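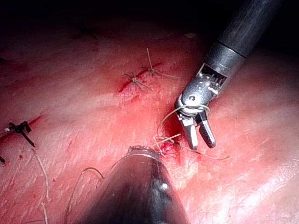

My sister-in-law thinks I should be able to buy a robot that sews on buttons by now. She said so over Christmas dinner, holding up a cardigan that had lost two of them, and the whole table looked at me as if I'd been keeping one in the garage. I write about machines for a living, so I guess it's my fault.

Her argument goes like this. If a robotic instrument can tie a knot in a thread inside a person, with tissue that's soft and wet and bleeding a little, then a cardigan ought to be a piece of cake. I get why people think that! I thought it too, for years. But a surgical robot of the usual kind has a surgeon at the controls, deciding where the needle goes and how hard to pull. The hands are steel and the judgment is still a person's. Take the surgeon away and the thread becomes everybody's problem again.

And thread is awful stuff. It kinks, it loops around whatever is holding it, it leaves a tail exactly where you don't want one. A box stays the same shape when you pick it up. A thread has a new shape every time you look at it, and so does a T-shirt, a fitted sheet or the plastic bag the bread comes in.

In March I spent a day at the Katsaros upholstery shop in Ganesbridge, where they had a folding and stitching arm on trial. The owner, Auður Kragh, had given it 100 seat covers to hem. It was lovely to watch on the flat ones. Then it got a cover with a curved corner and stopped dead, and she walked over, tugged the cloth with one thumb and walked back to her coffee. She did that all morning – I don't think she noticed she was doing it. The trial was costing her $2580 a month, and she sent the arm back when it ended. She'd like another one someday, she told me, when it can do the thumb.

So am I a pessimist? Not really. I've seen research arms throw a decent stitch on a practice pad with no one steering, and a few years back I'd have bet against it. I'd happily pay $500 for a gadget that did nothing but buttons, slowly, while I slept. I just don't expect it next Christmas, or the one after, and I get grumpy when a sales video skips over who's holding the controls. Ask that first, every time.

I sewed the buttons on myself, by the way. One of them is a bit crooked.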